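Small Parts, Large Table: A Report on Sorting and Laying Out a Gear Set

Project report, Introductory Workshop Practice
Authors: Kalliopi Petkov and Shu-fen Kwok
Supervisor: Hermine Trummer
Submitted 30 May 2025

1. Why we did this

The workshop at Sostomside owns a cabinet of loose gears, washers and ring plates that no class has dared to sort since it was donated. The inventory sheet lists 2,405 pieces. The inventory sheet also lists a piano, so we treated it with caution.

Our assignment was modest. We had to take one drawer, lay its contents out on a bench, work out what belonged with what, and write labels that a stranger could follow. We picked the third drawer down because it was the one that opened.

2. The bench

Most of our early trouble came from the surface. In December we had tried the pale bench by the door, where small metal parts more or less vanished under the ceiling lights. Shu-fen spent an afternoon searching for a gear that was directly in front of her, and she has asked that this be recorded as a lighting problem.

For the real run we moved to a dark gray work surface. It has its share of scuffs and smudges, but a light-colored gear stands out against it from across the room, and the matte finish doesn't throw glare back at you. The teeth are easy to make out, and so is the shadow under a part, a good quick hint of how thick it is before anyone reaches for the calipers.

We put down very little at a time. The first layout we liked had a small spur gear with a lot of bare surface below it and a big white disc with a wide opening off to the right. 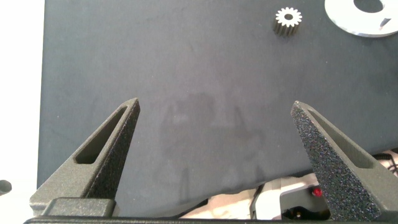 3. How we sorted

Our first plan was to sort by size. This works well until you meet a ring plate that is huge on the outside and mostly hole. Kalliopi wanted it with the large parts. Shu-fen wanted it with the washers. The discussion took longer than the sorting did.

We settled on going by the hole first and the outside second. Parts with teeth went in one group, parts without teeth in another, and within each group we measured the bore. It sounds fussy, but someone looking for a gear usually has a shaft in hand already and wants to know what will fit on it.

We got through 291 pieces this way. Each went into a small bag with a label giving the bore, the outside diameter and, for gears, the tooth count. Counting teeth is dull work and hard to do while talking. We each counted separately and compared. Where we disagreed, we marked one tooth with chalk and started over. We disagreed more than we would like to put in a report.

4. The large discs

The big white parts needed a separate approach. They don't fit in the bags, they catch the light, and people pick them up to look through them. Looking straight down at one tells you plenty about the opening and not much else, so we also checked them from low down, close to the part, where the curve of the rim is the main thing you notice.

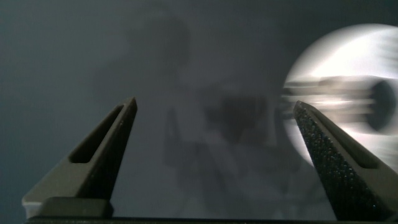
Figure 2. A large, roughly circular white object, upper right, strongly blurred.

We had hoped to hang the discs on pegs. The pegs in the cabinet turned out to be too short, so for now they are stacked flat with paper between them, and the stack has a label that says "discs, see report."

5. What we would change

We would write the labels in pencil. We would agree on what a washer is before starting. We would also borrow a second pair of calipers, as sharing one pair was slow and not always gracious.

Hermine Trummer asked us to estimate how long the rest of the cabinet would take. Our answer is on a separate sheet, and it assumes a larger group and the piano being somebody else's job. The bags from drawer three are back in the cabinet, smallest bore at the front.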